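How to clear a shared workbench at the end of the day

Filed under: Workshop basics
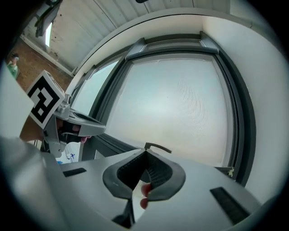

Drernar Makerspace, Bench and Storage Team

I have read a lot of advice on keeping a bench tidy, and most of it seems to be written by people selling bins. The old Baladus handout we used to give new members had a color chart on the back. I have yet to meet anyone who followed it past the first Sunday. What follows is duller and takes 12 minutes if you don't stop to chat.

Before you start

Get one empty tray, a dry cloth and a roll of masking tape. Skip the label printer. It will be out of tape, and handwriting works fine.

1. Finish or park the job. If you are coming back to it, everything that belongs to it goes in the tray, including the screws. Write your name on the tape and stick it on the front of the tray. Initials are no good, we have too many people with the same ones.

2. Put back what you borrowed. Hand tools go first. Anything with a battery goes to the charging shelf, switched off. Check the switch yourself, even if you're sure.

3. Coil the cables. Loose loops, one tie each. Some people swear by the over-under method, and Roos Smits will teach it to you whether you asked or not. I can't say I've noticed ours lasting longer. Just don't wind them tight around your hand and elbow.

4. Deal with the odd bits. Every bench grows a small pile of clips, offcuts and spacers that "might be useful." Ask if you would walk across the room to get one. If the answer is no, bin it. The Lambrechts cabinet has almost 200 little drawers, and it is already full of things somebody thought might be useful.

5. Wipe down. Dry cloth first, then a damp one if there is glue or ink. The spray cleaner on the sink shelf claims to do wood, metal and plastic. Try it on a corner before you believe that.

6. Look under the bench. Small parts roll. Use a flashlight held low to the floor.

If you run out of time

Do steps 1 and 2 and leave the rest for the morning. A half-cleared bench with a named tray is better than a clean one where someone's project has vanished.

Parked trays stay on the rack for 7 days. After that, Ruben Leemans moves them to the back room, and you can argue with him about it.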